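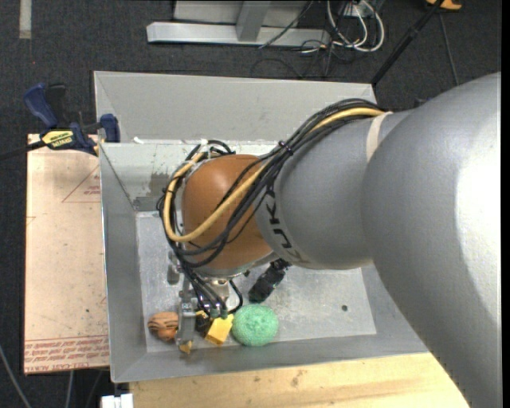
Minutes - Teaching and Demonstration Group
February 6, 2026

Present: Lotte Aerts (chair), Kwesi Kpodo (minutes), two operators from the Nikine cell, one visitor from Postma.

1. Last meeting

Minutes accepted with one change. The spare pedal went to Drurnus, not Nondov. Kwesi has corrected the shared copy.

2. Bin picking demonstrations

Kwesi reported on the KUKA arm and the gray metal bin. The set now stands at 890 demonstrations, of which 151 were recorded by remote control and the rest by hand guiding. The yellow block and the green textured ball stay in the object list. Both operators find the ball harder by remote control when it sits right up against the block, and they tend to slow down a lot in the last part of the approach.

Lotte asked whether slow approaches should be thrown out. Agreed to keep them but mark them in the log. Pauses longer than 7 seconds will be trimmed before training.

3. Hand guiding or remote control

Long discussion. Hand guiding is quicker to learn, but the operator's arms end up over the bin and block the overhead view. Remote control keeps the view clear, and the operators would like a better feel for contact when a finger is near the bin wall. The Postma visitor said their people switched to remote control only and lost a few weeks to training.

No final decision. For the next round, picks close to the front wall will be done by remote control and everything else by hand guiding. Lotte wants 60 front wall picks before we compare.

4. Cables

The cable bundle loops around the side of the wrist on its way to the gripper. One operator asked how far the wrist can be turned before the loop pulls. Kwesi will work out a limit and put it in the controller, so that it applies in both modes. Until then, no full wrist turns during demonstrations.

5. Operator notes

Notes from the two shifts do not match - one writes "drop" for a failed grasp and the other writes it for a normal release. Use "release" and "lost" from now on. Old notes will be fixed as time allows.

6. Other business

Nondov has asked for a copy of the recordings. Lotte will reply after checking the agreement. The Drurnus visit stays in June.

Actions
Kwesi - wrist limit, trimming script
Lotte - reply to Nondov
Operators - front wall picks, new wording in the log

Last updated by K. Kpodo
Contact | Copyright Nikine | Back to top
This site uses cookies to remember your settings. Accept | Decline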